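Besuch bei Jalteck: Handgeführte Greifer für die Datenaufnahme

Am 29. Oktober 2024 hatte Jalteck Integratoren und Hochschulgruppen in die Niederlassung Bimbridge eingeladen. Thema war das Greiferset Brorano, das seit dem Sommer als Kauf- und als Mietpaket angeboten wird. Wir waren mit 18 Teilnehmern angemeldet, durch das Haus führte Wendelin Wallner aus der Anwendungstechnik.

Der Rundgang begann in der Montage. Die Gelenkteile werden zugekauft, Verschraubung und Kalibrierung erfolgen im Haus. Ein Gerät bleibt 35 Minuten auf dem Prüfstand, dabei wird die Öffnungsweite gegen eine Endmaßreihe abgeglichen. Die Fingerauflagen gelten als Verschleißteile und sind einzeln bestellbar. Mahfuz Ekanayake zeigte den Wechsel einer Auflage, Werkzeug: ein Innensechskant.

Anschließend ging es um den Dienst Bastos, bei dem Jalteck die Aufnahmen in Wohnräumen selbst durchführt und die Daten geprüft übergibt. Abgerechnet wird nach Episoden, das kleinste Paket umfasst 400.
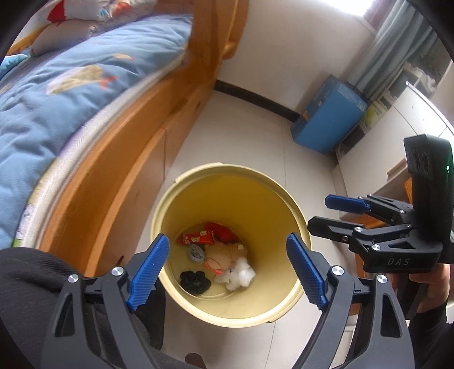 Für uns war die Frage entscheidend, ob sich das Set für Aufräumaufgaben im Haushalt eignet. Das Datenblatt nennt fast nur starre Prüfkörper, Angaben zu Textilien und Folien fehlen. In einem runden Abfalleimer liegen aber rote Snackverpackungen, ein zerknülltes graues Tuch oder eine Socke und ein weißer Bausch dicht beieinander, und der Innenraum verjüngt sich nach unten. Dafür zählt neben der Griffkraft vor allem, wie schlank die Finger bauen und wie viel die Kamera am Boden eines Behälters noch erfasst. Hanne Halonen, zuständig für die Auswertung, verwies auf eine Messreihe mit weichen Objekten, die im Dezember vorliegen soll. Die gerippten blauen Auflagen bleiben nach ihrer Auskunft auch in der nächsten Revision unverändert.

Offen blieb die Zeitsynchronisation bei beidhändigem Betrieb. Laut Wallner liegt der Versatz zwischen linkem und rechtem Gerät unter 11 Millisekunden, ein Protokoll dazu lag nicht aus. Ambros Reisinger hat es für unsere Gruppe angefordert.

Zur Miete: Mindestlaufzeit ein Monat, Ersatzauflagen inklusive, Transportschäden trägt der Mieter. Auswertesoftware nur mit Jahreslizenz. Anfragen zu einem gemeinsamen Mietgerät bitte an Damian Ziółkowski.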